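Bislow server board set: CPU seating and socket care
README

Contents

socket/ notes and stills for the processor socket
memory/ notes on the DIMM slots
log/ one plain text file per board
checks.txt the bench checklist, same wording as printed at Paterson

Scope

The set covers fitting and removing a processor in a land grid array socket on a server board that stays in its chassis. It does not cover heatsink fitting, firmware or power supplies. There are 186 entries in log/, each for one insertion or one removal. An insertion followed by a removal is written up as two entries with the same board label. Board labels beginning T come from the Tunis bench and labels beginning P from Paterson. The Sundirness boards were relabelled in August and now carry P as well, so older copies of the log will not match.

Terms

Lid: the metal heat spreader on top of the processor.
Substrate: the thin board under the lid, with the flat contacts on its underside.
Load plate: the hinged steel frame that holds the processor down.
Lever: the wire arm that closes the load plate.
Field: the whole area of contacts in the socket.

Handling

Hold the processor by two opposite sides. Fingers or tools stay off the underside. Open the levers and lift the load plate fully before the processor comes near the board. Line up the corner mark and the notches first, then lower it straight down. It should drop into place under its own weight. Do not slide it across the socket to find the position. A bent contact is hard to see from directly overhead and shows up better with a lamp held low to one side.

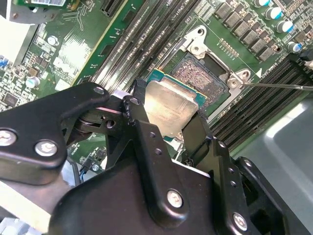

Paterson asked whether the field ought to be inspected before every insertion or only when a board first arrives, as the log has a single column for it. Every insertion. The column was meant to be filled in each time, and blank cells in the early files should be read as "not recorded".

Socket states used in log/

open: load plate raised, no processor
placed: processor in the socket, load plate raised
closed: load plate down, levers hooked
fault: any contact bent, marked or missing

Only "closed" counts as fitted. An entry that ends on "placed" is kept but left out of the totals.

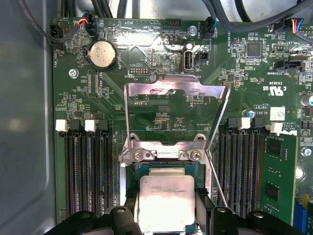
Before closing, compare the height of the substrate on all sides. If one side sits high, lift the processor straight up and start again. The load plate is lowered by hand, then the levers are brought down in the order given for the board. Some resistance is normal near the end of travel.

Memory

Modules are logged by bank and slot, counting outwards from the socket. A module already in a slot at the start of an entry is written "present" and is not moved unless the entry says so.

Known gaps

Over 50 entries have no lamp position. Two files in log/ use the old slot order and have been left as they were; both say so on the first line. Lever order is missing for the relabelled boards.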